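December, playtest notebook, Surkville prototype

Fourth build of the bidding rules on the table tonight. Vergara wants to keep the blind auction. I still don't trust it. Two of the three games were settled by whoever guessed high in the opening round, and the rest was bookkeeping. Abdelilah El-Sayed says that is just new players being timid with their coins. Maybe, but he said the same about the last build, and those players had all had a go before.
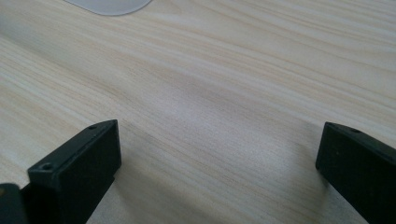
Scores from the long game: 1805 for the winner, 1079 for last place. I don't like a spread that wide in something we're pitching as a family game. Scores in the thousands are silly anyway. Drop a nought off every cargo value and see if anyone misses it.

The harbour cards are still doing too much. With 9 in the deck there's one in nearly every hand, and players save them for the final round whatever the rules encourage. Abdelilah's fix is to make them expire. Mine is to take most of them out. We agreed to try his first, though I expect we'll end up with mine.

Timing: box copy says half an hour. The long game took around 2 hours, including a row over ties. The tie rule on page three contradicts the one on the player aid. My fault, copied from the Urnix draft.

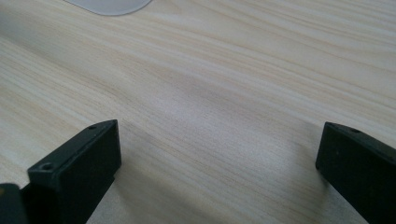

Tabletop, Surkville session, December

Fosance sent their comments on the rules. They find the auction "lively". They don't say whether they played it to the end, and I'd want to know that before changing anything on their word.

For next build:
Open bidding in round one, blind after that
Harbour cards expire at the end of the round they're drawn
One tie rule, printed once
Ask Vergara for the old coin values, mine are missing a page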